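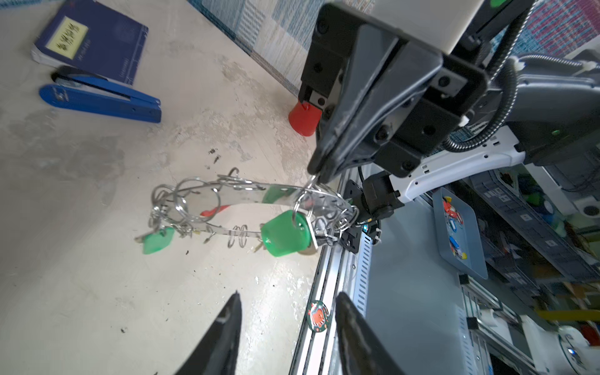
Week 8: How leaders shift blame in a crisis

Read before class: the Fikthorpe water case, pages 30 to 52 of the course pack.

When a public warning comes late, the leader in charge usually gives one of three answers. The first is that the experts said the same thing at the time. The second is that the facts changed. The third is that another level of government had the job.

In Fikthorpe, Mayor Valquíria Godoy used the first answer in October. She told a town hall meeting that her own health adviser had called the risk low. The adviser's memo did say that – but it also asked for daily testing, and her office left that part out.

Check the date of a quote before you judge it. A cautious remark made early on can look careless a month later.
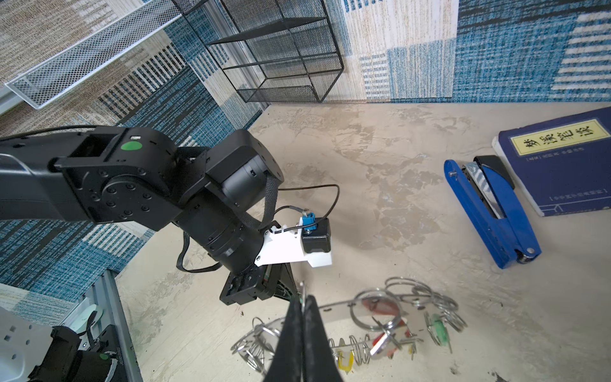

Robot arm over a beige tabletop

Polling

Support for the mayor stood at 61 per cent before the meeting. Do not treat one poll as proof that the answer worked or failed.

For tutorial: find one leader's statement and the full source it draws on. Mark what was quoted and what was dropped. Bring both on paper.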